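Open Day Talk: Sorting Snacks with Hand-Held Grippers
Speaker notes, Braulio Maldonado, Jaltermont workshop

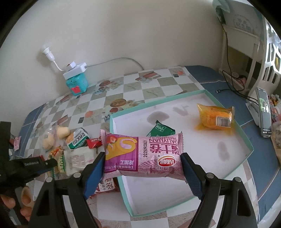
Slide 1. A wrapped Swiss roll held by its crimped ends over the tray.

Leave slide 1 up while people find seats. Start when Soledad closes the side door. Talk is 90 minutes with the hands-on part, so keep the opening short.

Welcome. Say who is here: Macario Magaña runs the table, Soledad Zepeda handles the recordings, Jacinto Tovar and Eliseo Tovar will help visitors at the stations. Restrooms are past the stairs. Coffee stays outside the taped line.

What we do. Burkari is our project for teaching a robot arm to sort small packaged goods. A person does the job first, holding the gripper by hand. The jaws open and close the way the robot's jaws will, and a camera on the tool records what happens near the fingertips. We use the recordings to train the arm. Visitors usually ask at this point whether the arm copies the motion exactly. It doesn't. It learns from many recordings, and it still has to deal with a tray it hasn't seen.

Back to slide 1. Point to the blue pads. They are textured, and they are the only part that should touch the goods. Point to the ends of the wrapper. The two crimped ends are a good place to hold a package shaped like this. If you squeeze the middle you are squeezing cake. Macario can show both grips on the table if there is time.

Then point to the printing. Some of it is upside down from where we are looking. A person knows it is the same Swiss roll either way up. The arm needs recordings with the label turned in different directions, so please don't straighten the packages before you pick them up.

Why snacks. They are cheap, they come in different shapes, and the wrappers are hard for a camera. Clear plastic shines. Jelly cups roll. Small flat packets are hard to get a jaw under. We tried wooden blocks in April, and the arm did well on blocks and badly on everything else.

The tablecloth. It has food printed on it, plates and bowls. Ask the room whether that is a problem. Take 2 answers, then move on. A plain cloth is easier for the software, but kitchens and shops have patterns all over, so we keep some patterned surfaces in the set.

Numbers, if asked. We have 1,794 recordings we can use. The next goal is 200 more with mixed trays. Soledad has the count by item type on her laptop. Do not guess at costs. Send those questions to me after the talk.

Hands-on part. Groups go to the stations when Jacinto calls them. Tell them:
Hold the tool by the handle and keep your other hand out of the tray.
Close the jaws slowly until the package stops slipping.
Lift, hold it still for a moment, then set it down.
If you drop it, leave it and tell Eliseo.

Things to compare while they work: a soft wrapper against a jelly cup, an item alone in the tray against one touching its neighbor. Ask which was harder and write the answers on the board.

Robot demonstration. The arm is in the Rashti room next door. It runs slower than a person, so warn people before we go in. Everybody stands behind the rail. Macario has the stop button and nobody else touches it.

Questions until Soledad signals. The Prukent group comes in right after us and needs the chairs, so clear the tables first and talk in the hallway.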